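Belay bin-picking kit: a buyer's review after one budget cycle

Rating: 3 out of 5

The Belay is sold as an add-on for an arm you already own. The box holds a two-finger gripper, a collar adapter, a controller the size of a lunch box, a hose and cable set, and a license for the picking software. There is no arm, no camera stand and no bins. We bought one for the Astwood site to sort short bar stock, and I was responsible for the equipment budget, so this review is mostly about what the kit costs to own and what to put in a plan before ordering it.

List price was $3,239 through Baltico, our usual distributor. The quote arrived in June with shipping left off, and shipping is not small. The spare finger set is a separate line. Order it at the same time; the second shipment costs nearly as much as the fingers.

Installation took two people one working day, most of it spent on the collar. The adapter is machined well and the bolt pattern matched our flange on the first try. The manual is less good. It gives torque values for the collar on one page and different ones in the appendix. Support confirmed the appendix is correct.
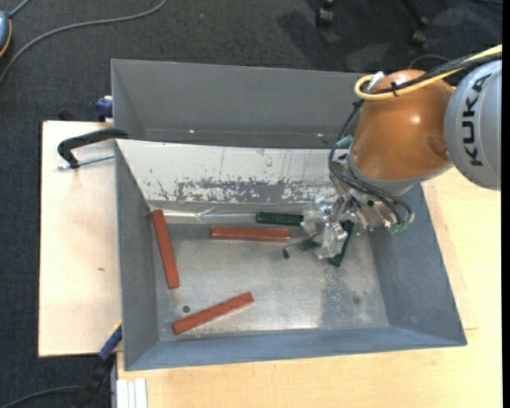
Fixturing is the cost that most plans miss. The software stores the bin position at setup and assumes it will stay there, so a bin that shifts sideways means a new setup run. Belay sells a locating frame for this at a price I could not defend. Ordinary clamps do the job. A C-clamp on the top left corner of the front bin and another clamp at its lower left, with the rear bin clamped along its left edge, is a cheap arrangement and quick to undo when a bin has to be swapped. Put clamps in the budget as a consumable anyway, as they wander off to other benches. A wooden tabletop is acceptable as a base if it is stiff.

Hose routing deserves its own line too. The supplied hoses are long enough to allow a full wrist turn, and the slack has to go somewhere. Allow for sleeves, ties and an hour of someone's time to run the whole motion slowly and watch for snags. The kit includes two ties.

Grip performance is adequate. Bars lying flat and clear of the walls are picked without trouble. Bars lying close along a wall are slower, and the software sometimes gives up and asks for help. Our target was 80 percent of picks with no operator input, and we reached it after retuning the approach angles. The default angles did not get us there. Stijn Visser, our controls engineer, did the retuning and put the time on his own cost code, which made my numbers look better than they should.

The license renews yearly. The renewal price is absent from the brochure and the first quote, so ask for it in writing. We also priced a competing kit from Clistavdale. It cost more up front, had no renewal fee, and came out cheaper by year three. We chose the Belay for delivery time.

Pros: solid collar, clean software interface, support that answers email the same day.

Cons: manual errors, renewal fee, overpriced locating frame, fingers sold separately.

I would buy it again for a short project – for a permanent cell, price the alternatives over the full service life first.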